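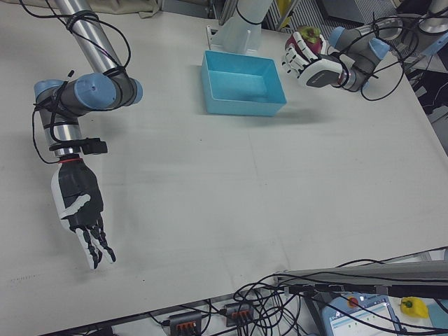 Module Pralotar, fiche 2 : réception et mise en bac des fruits exotiques

Objet de la séance : trier à la pièce des fruits fragiles et les déposer en bac sans altérer l'épiderme. Le TP a lieu le mercredi, salle Coutinho, par groupes de 14.

1. Poste de travail
Plan blanc, mat, nettoyé avant chaque lot. Bac plastique rigide à parois légèrement évasées, ouvert, placé au fond du plan, côté opposé à l'opérateur. Le bac reste vide jusqu'au relevé de la tare.

2. Mangoustan
Prise à pleine main, calice vers le haut. Le péricarpe doit céder légèrement à la pression ; un fruit dur sur toute sa surface est écarté. Ne pas détacher les sépales.

3. Pitaya (fruit du dragon)
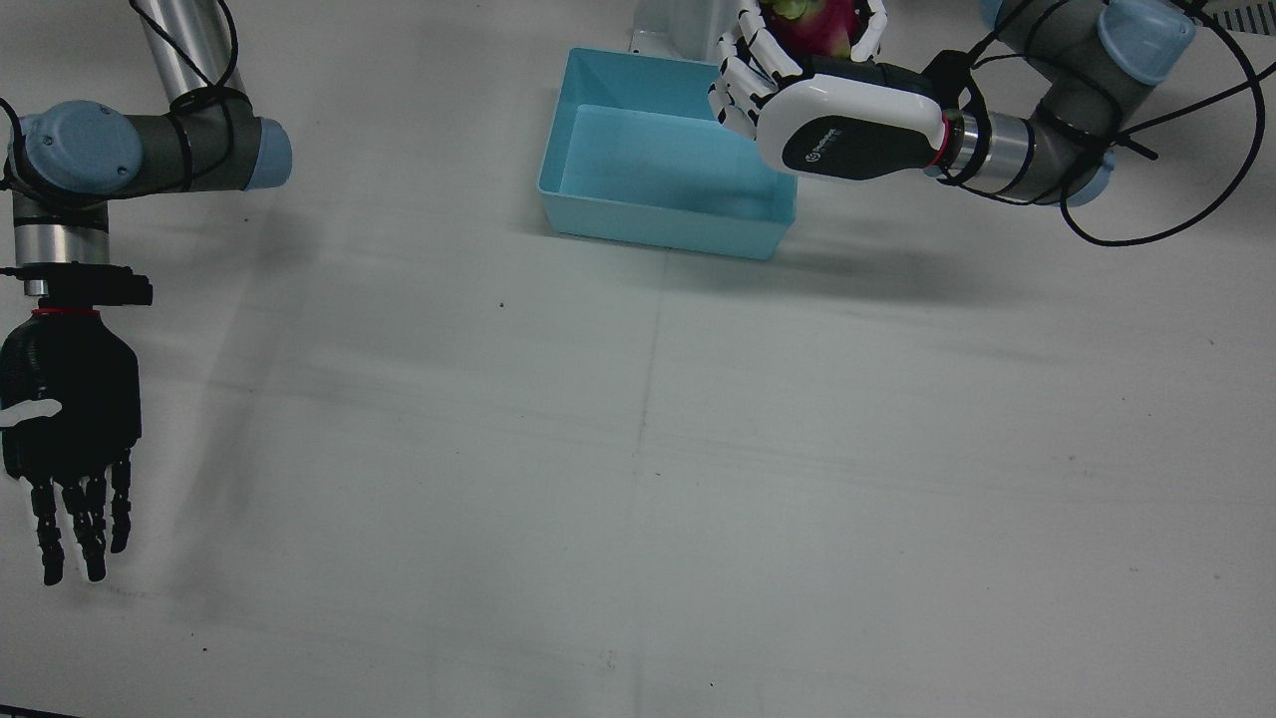 Les écailles cassent facilement : prise par le corps du fruit, dépose à plat, jamais de lâcher au-dessus du bac. Une seule couche par bac. Écailles brunies sur plus d'un tiers de la longueur : déclassement.

4. Relevé
Reporter dans le tableur Jurix le numéro de lot, l'espèce, la masse nette en grammes et le motif d'écart. Lot de référence Brikstead : masse nette 2 370 g, taux d'acceptation 86 %.

Compte rendu à rendre à la séance suivante, une page par binôme, tableau de relevé joint.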